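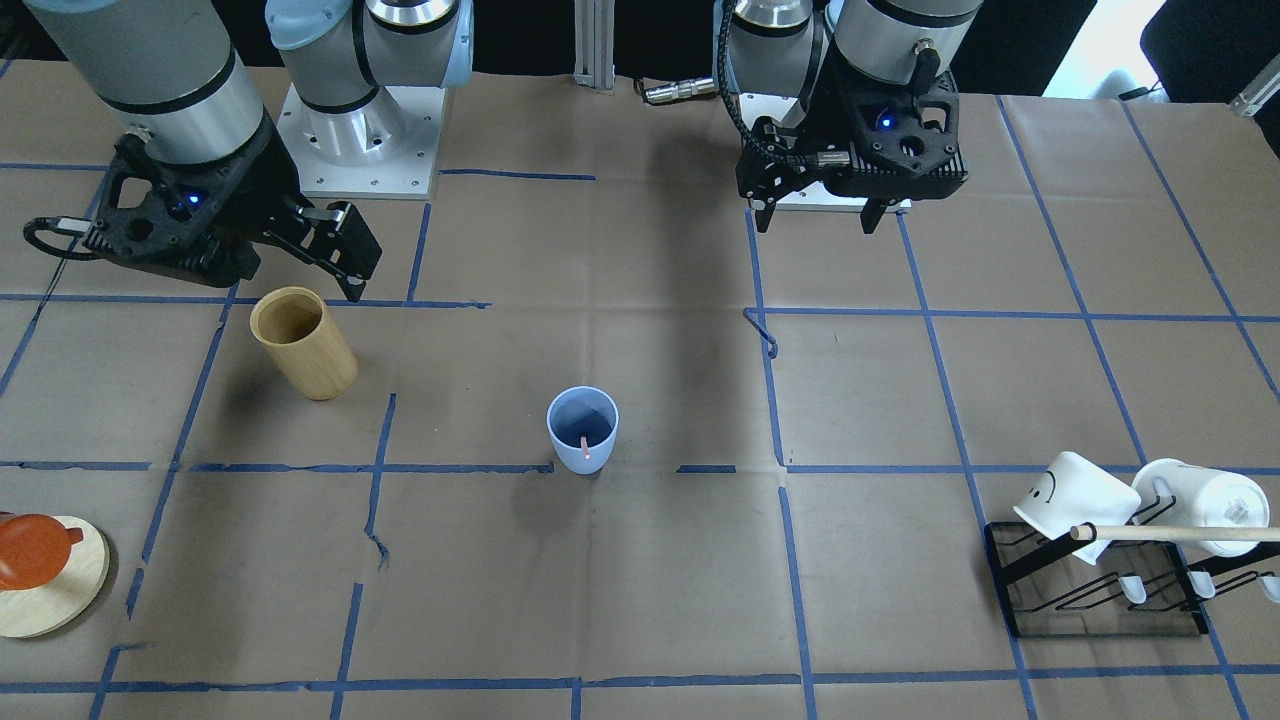 Sizwe Botha asked after the August round why the cellar and the roof void are scored on the same sheet, given that one floods and the other does not. The two parts are now scored separately. The rest of the checklist is unchanged apart from item 9.

Home Buildings Checklists Past Rounds Contact

DAMP AND DRAINAGE CHECKLIST, SIKBRIDGE READING ROOM

Building: two stories over cellar, brick, built 1949
Round completed: February 17, 2023
Scoring: S = satisfactory, M = monitor, R = repair before next round

PART A. ROOF AND RAINWATER

1. Slates, north slope. S
Comment: One slipped slate near the Poltdale side chimney was refixed after the last round. No further movement.

2. Slates, south slope. S
Comment: None.

3. Lead valley. M
Comment: Split at the second step, sealed with tape. Tape is a temporary measure and should not be carried past one more winter.

4. Gutters. R
Comment: Rear gutter falls the wrong way for its last section and holds standing water at the stop end. Brackets to be reset. Front gutter clear.

5. Downspouts. S
Comment: Leaf guard missing at the northeast downspout. Replacement on order from Zillitz.

6. Roof void. M
Comment: Staining on two rafters below the valley. Surface dry to the touch at inspection. Meter readings were taken on both and entered in the log. Insulation has been pushed hard into the eaves and blocks the airflow; pull back by hand.

PART B. WALLS AND OPENINGS

7. Pointing. M
Comment: Soft joints below the sill on the rear wall. Use lime mortar only. The cement patch left by an earlier contractor has already taken the faces off the bricks next to it.

8. Window sills. S
Comment: Drip grooves cleared of paint.

9. Ground level against walls. R
Comment: New wording. The previous sheet asked whether the ground was "acceptable," which produced a different answer each round. The inspector now measures from finished ground to the damp course at each corner and writes down the lowest figure. The flower bed on the Shek Lane side has been built up over the damp course and is to be dug out along its full length.

10. Air bricks. M
Comment: Two blocked with soil, same bed as item 9. Clear when the bed is lowered.

PART C. CELLAR

11. Sump pump. S
Comment: Float lifted by hand, pump started and discharged. Check valve holds.

12. Sump pit. M
Comment: Silt to be removed. Pit depth is 30 inches and the silt now reaches the lower edge of the inlet pipe.

13. High water alarm. R
Comment: No sound on test. Battery replaced during the visit, still no sound. Replace the unit.

14. Wall face, east. M
Comment: Salt bloom up to the second shelf bracket. Brush off dry and do not wash. Boxes of bound newspapers are to stay 4 inches clear of this wall; three were found touching it and have been moved.

15. Dehumidifier. S
Comment: Filter cleaned. Drain hose rerouted to the sump.

ACTIONS CARRIED FORWARD

Items 4, 9 and 13 to be closed before the next round. The estimate for item 4 is $400, excluding scaffold. Item 3 to be priced separately as a full valley replacement. The item 6 rafters are to be metered again at the same marked points, after rain if possible.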